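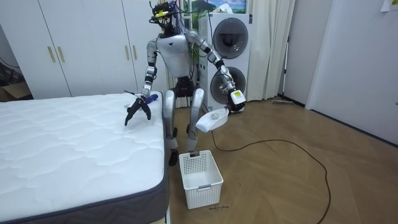

PLUMALSIDE GUEST HOUSE – HOUSEKEEPING MEETING, AUGUST

Held in the breakfast room, Tullholm, after checkout. Started late, kettle.

Present: Tove Overgaard (chair), Peter Pešek, Jhosep Palomino, Sabine Janssen (minutes, typing fast, sorry).
Apologies: Zdeňka Vondráček, at the dentist. Sent notes by text, read out under items 2 and 5.

1. Last minutes

Accepted. Peter's name was missing its hook, now fixed. Matter of the hallway runner carried over again. Jhosep still to ring the carpet man.

2. Mattresses

Main item, took most of the hour.

New quilted mattresses are in all 8 rooms now. White top, the puffy cloud pattern stitched all over, dark grey piping along the bottom edge. Guests like them. One wrote in the book that she slept through the garbage truck. Tove pleased, as we paid 3386 for the lot including delivery and taking the old ones away.

Trouble is the stitching. Crumbs and lint go down in the grooves and sit there. A flat cloth slides over the top of the puffs and misses everything underneath. Zdeňka by text: "found toast in Kolář again, IN the mattress practically." (Kolář is the back double, for anyone new reading this.)

Discussion. Peter wanted to vacuum only. Tove said the upholstery head pulls at the thread and she has one loose loop already in the front twin, near the foot. Sabine said the vacuum is also always on the wrong floor. Jhosep has been doing it with the hand brush and pan and gets on fine, a bit slow the first couple of times and then not.

Agreed method for a stripped bed:

- Everything off first. Sheets, protector, pillows, the lot. Into the white basket, and the basket stays on the floor.
- Pan flat on the mattress, mouth toward the brush. Soft lip edge down on the quilting.
- Short strokes, from the wall side out to the front edge. Follow the grooves where you can, don't scrub across.
- Do the piping last. Fluff collects along it, run the brush the length of it and catch it in the pan.
- Check the corners by the headboard. With your hand, it's dark in there.
- Pan into the garbage bag, not into the basket. (Peter. You know why.)
- Then look at the floor round the bed, before the clean linen goes on.

Peter asked it be noted that the business with the basket was one time. Noted.

Turning: Tove read the care leaflet out. Head to foot every season, never upside down, as the underside has no quilting. We'll do it when the clocks change and twice in between. Two people per mattress. Jhosep did one alone in the attic single and was told off, kindly.

Stains: cold water, drop of dish soap, white cloth, blot. No spray from the blue bottle, it leaves a ring. Let it dry right through before the protector goes back, window open, even if it holds the room up. Tove will square it with the arrivals.

ACTION: Tove to snip and tuck the loose thread in the front twin. Do NOT pull it.
ACTION: Sabine to write the method on a card for the inside of the linen cupbord door.

3. Brushes and pans

We have agreed bed brushes are bed brushes. The blue-handled hand brush and the white pan go with the linen trolley and don't go near the grate, the porch or anybody's boots. The fireplace set is the metal one and lives by the fireplace.

Peter said they all look alike in a hurry. They don't, but Sabine will put tape on the floor set so there's no argument.

Pans with the rubbery lip are better on the quilting, the hard ones catch. Keep the lip clean. Wipe after each room, rinse at end of shift, stand it up in the sink room to dry. Hair out of the bristles by hand, then warm soapy water once a week. Hang the brush up, don't leave it standing on the bristles, they splay and then it's useless.

Jhosep asked for a second set so upstairs and downstairs aren't waiting on each other. Agreed without discussion, a first.

ACTION: Jhosep to buy. Soft bristle, thick handle, Zdeňka's wrist is still bad and the skinny ones hurt her.

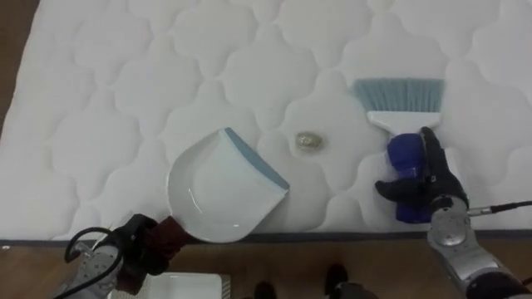 Can't we just leave the protector on and brush over that?

Take it off every time, because the crumbs get under the elastic at the sides and end up in the grooves anyway. Tove says if the bed is only being made up for a second night with the same guest, leave it all alone and just straighten the sheets.

4. Laundry

Wavum have put the bag price up, start of the month, no warning. We sent 246 bags last year so it does add up. Tove rang, was on hold, rang again. They'll keep the old price until the end of the season if we send sheets and towels in seperate bags. Agreed we can live with that.

So: sheets and pillowcases in one, towels and bath mats in the other. Protectors we wash here, warm wash, no tumble on high. One came out of the dryer crispy last month and had to go to the shed.

Baskets. One per room while you're stripping, empty it on the landing, don't carry it full down the back stairs where you can't see your feet. Sabine went down the bottom three steps on her behind. Fine, bruise only. Peter to look at the stair light, the bulb has gone or the switch has.

Check for things in the linen before it goes. Since spring we've had back from Wavum: a child's sock, reading glasses, somebody's retainer. Shake each sheet out over the mattress BEFORE you brush, then you only brush once.

ACTION: Peter, stair light.
ACTION: Tove to confirm the Wavum thing in writing.

5. Order of work in a room

Zdeňka's text again, long one, summary: we're all doing rooms in a different order and whoever finishes off somebody else's room wastes time finding out what's been done. She's right.

Order from now on: window, strip, shake, brush mattress, bathroom, dust, make bed, floor last. Door wedge stays in until the floor is done. If you get called away leave the brush and pan on the mattress, that tells the next person it isn't finished. If it's put away, the bed is ready to make.

Jhosep would rather do the bathroom first and let the mattress air. Talked round this for a while. Tove: airing happens during the bathroom either way. Jhosep: fair. Left as above.

Peter timed himself on a double, came to about 84 minutes, but that included the blind falling on him. Not to be used as a target. Tove wants to see how we all go on the new order for a month and look again.

Bedroom floors: light wood marks easily. Lift the beds with someone, no dragging. Felt pads are in the drawer under the key rack, second one down, behind the batteries. Dry mop only, damp if something has been spilled, never wet.

6. Guest book

Good: breakfast, beds, the view, the cat (not our cat).
Bad: shower in Kolář goes cold when the kitchen tap is on. Known. Plumber has been asked.
Also someone wants a firmer pillow. There are two firm ones in the cedar chest, tell people at check-in instead of waiting to be asked.

7. Any other business

- Sabine: the good scissors. Whoever has them.
- Peter: can we have biscuits at these. Tove said bring some.
- Jhosep away for the long weekend, swapped with Zdeňka, both happy.
- Front gate squeaks. Oil is in the shed. General silence. Peter will do it.
- Lost property box is full. Anything older than spring goes to the charity shop, except the violin bow, Tove is still trying to reach the lady.

Next meeting same place, after checkout, end of next month. Before it Sabine to chase actions. Carpet man STILL Jhosep.

Closed when the first arrivals rang the bell, early of course.

S. Janssen

Comments

zdenka v.
Dentist fine thanks for asking. Item 5, please can we add lamps? People make the bed and then find the bulb is dead and have to lean across clean covers to change it.

Tove O.
Added, lamps go with dusting. Glad about the tooth.

Jhosep
Bought the second brush and pan. Receipt in the tin. Thick handle, as ordered. Carpet man not answering.

maureen_at_the_mill
Hello from up the road, we have the same quilted sort and I do ours with a dry nail brush in the very deep bits, round the edges mostly. Works a treat on biscuit crumbs. Can anybody recommend a pad that doesn't slide off?

Peter
Maureen, the ones with elastic all the way round, not just the corners. Ours stay put. Gate is oiled by the way. Stair light was the switch.

Sabine
Card is up in the linen cupboard. Scissors turned up in the bread bin. No questions asked but I'd like to ask some.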